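Cords, March

The box under the stairs came to me from Margit Westerberg, who labeled it "misc. black" and moved to Sterker before anyone could ask her what that meant. It means cords. I cleared a pale table, put the kettle on and got to work.

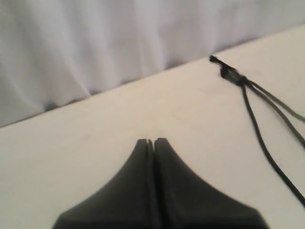
Clean table. I would like it remembered this way.

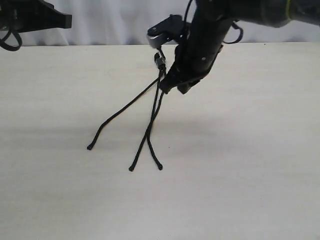

Black cord, three strands hanging from one gathered point. Each has a fat little tip, as if they had dressed up.
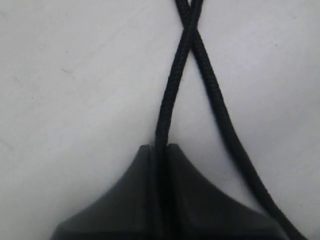
Braided, crossed over itself, and rather handsome against white.

By four in the afternoon I had a system. Anything I could name went in the Brastirton tin, anything I could almost name went in a freezer bag, and the rest went back in the box, where it has seniority. The tin has a lid that closes if you lean on it. The bag does not close.

Widad Smadi came by to borrow the ladder and stayed for two cups of tea and a lecture on figure-eight coiling, which she learned doing sound for the Fekum spring fair. Over, under, over, under, no elbows. She wound one up in the time it took me to find a twist tie. I wound the same one after her and it sprang open on the way to the tin.

Final tally: 52 cords kept, 14 given away, 66 in all - and I own four things that plug in. Margit has been informed by postcard. She wrote back asking if I'd come across a long gray one, and I'm sorry to say I know exactly which one she means, and that it is in the bag.

Next gallery: the Nassar drawer, keys and possible keys.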